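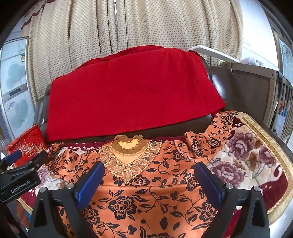
The 39 went as far as Cheetham and stopped there for the night, whatever the timetable said. The driver turned the lights off at the front first, then at the back, and stood on the step until she got down.

"There'll be one to Walanholm in the morning," he said.

"I've got to be there tonight."

"Then you'll want the ferry road." He pointed with his flask. "It's 5 miles. Less if the tide's out."

She had her mother's old holdall and a pair of shoes that were right for a solicitor's office and not much else. It was February and it had been dark for two hours. She thanked him, and he nodded and locked the bus.

The ferry road had not had a ferry on it in her lifetime. Her mother had talked about it, the flat boat and the chain, and the man who would not take dogs. Later they built the causeway and the boat was dragged up on the grass, where people grew potatoes in it. She had been told all this so often that she could not have said which parts she had seen.

She walked on the right, facing the traffic, as she had been taught. There was no traffic. After the last house the hedge gave out and the wind came straight across the mud. She put the holdall on her other shoulder.

The letter from the solicitor was in her coat. She had read it on the train, and again on the bus. It said the house at Walanholm was to be cleared by noon on the following day, and that anything left would be taken as not wanted. It said her brother had been informed. It did not say whether he had answered.

They had not spoken for some 80 weeks. She knew this because it was the last thing they had fallen out over, the number of weeks their mother had been in the home at Skimance and which of them had gone more often. He had kept a list. She had said that only a man with nothing to be proud of would keep a list, and he had put the phone down. Afterwards she had got out her diaries and made a list of her own, and he had been right by two visits.

At the start of the causeway there was a board with the tide times on it. She shone her phone on the board and then on her watch. She had an hour and a quarter, near enough. The surface was wet and there was weed across it in places, so she kept to the middle.

Halfway over she heard a car behind her. It was going slowly. She stood in against the rail to let it by, and it stopped, and the window went down on the passenger side.

"You'll ruin those shoes," her brother said.

"They're ruined."

"Get in, then. The water comes up quick on the left."

"I've looked at the board."

"The board's last year's. They never change it."

She got in. The car smelled of paint and there were dust sheets on the back seat with a stepladder on top of them. He had got thinner. He drove with both hands on the wheel and his head forward, as their father had, and neither of them said anything until the wheels were on gravel at the other side.

"Did you get the letter?" she asked.

"I got it."

"Did you answer it?"

"No. Did you?"

"No."

He laughed a bit at that. He parked outside the house with the headlights on the front door so that she could find the lock. The key still had to be pulled back a little before it would turn, and she did it without thinking.

It was colder inside than out. He found the fuse box and she found the kettle. There was no milk, but there was a tin of Fimora cocoa in the cupboard that was only four years past its date, and they drank that, standing up in the kitchen in their coats.

"What do you want out of here?" he said.

She had thought about it all the way from the city. She had made up her mind to ask for the clock, and to be firm.

"I don't know," she said. "What do you want?"

"The clock, I suppose."

She looked into her cup. The clock was on the wall over his head. It had stopped at some time or other, and it had never kept good time when it was going.

"You have it, then," she said.

He went to fetch the stepladder from the car. She heard him drop it on the path and swear, and pick it up again. She rinsed the two cups and put them upside down on the draining board, then took them off it, dried them, and wrapped them in a page of newspaper for the holdall.

Comments (4)

marshwalker
I was sure the sea was going to get her. Very glad about the car.

inky
Loved the list, and him being right by two. My sister and I had the same row over a caravan.

tadpole2107
Does she get the cups or do they have one each? I'd like to know.

bellrope
The key bit is just like my gran's back door. More from this writer please.

More short fiction
The Lodger's Bicycle
Low Water at Skimance
A Coat for the Interview
What the Piano Tuner Left
Two Fields Over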